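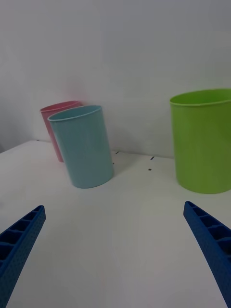 Gripper trials at Ulham

The bench at Ulham has been given over to grippers for most of September. We are choosing between two sets of fingers for the Paltow arm: the hard flat pair that came with it, and the blue ribbed pair Sigita Kalniņš drew up in the spring. Both fit the same mount and run from the same Avram controller, so swapping them takes a few minutes and a hex key.

The test is a dull one. The arm picks up a plastic cup, holds it for five seconds and puts it down again. Each set of fingers gets 20 tries per cup, with the closing force left alone throughout. We started on the pink and light blue cups and then brought in the big green one, which is a good deal wider and needs the jaws nearly fully open before the arm moves in.

On the blue cup the hard fingers dropped 5 and the ribbed pair dropped two. The pink cup gave much the same result. The green one is harder on both, and the ribbed fingers tend to push it back a little before they close. Sigita thinks the approach height is to blame and wants to lower it by 8 mm before we read anything into the scores.

We have also moved the small camera closer to the wrist. The view now takes in both fingertips, and setting up a run takes roughly 22 minutes, mostly spent on calibration.

Next on the list is the Grorano suction cup, if the fitting turns up. Anyone who wants to watch a run can come by on Wednesday after lunch. Please don't lean on the bench.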